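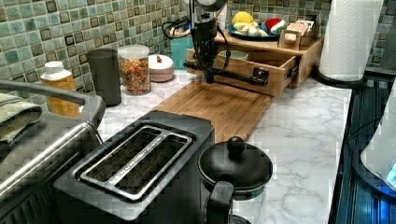 3.2 What people did with their drawers

I'll admit I went into this part of the study expecting to be bored. We had asked 164 households in Durnska to keep a kitchen diary through November, and I figured most would quit by the second week. They didn't! Yurani Mamani did the coding with me, and we ended up with nearly 700 entries, plenty of them just complaints about lids.

Figure 4. A kitchen with an open drawer and a cutting board on the counter.

What surprised me was how often folks moved the same item back and forth - peelers, mostly - before settling on a spot. Renters moved things more than owners did, and I still can't say why (Pintér's survey found the opposite).

Print this page | E-mail this page

Comments

Elvira Echeverri: Did you split out shared kitchens? My roommates would wreck your numbers.

Custódio Patrício: Peelers, yes. Ours has lived in three drawers since the move.

Keyvan Ahmadpour: Is the diary template posted anywhere?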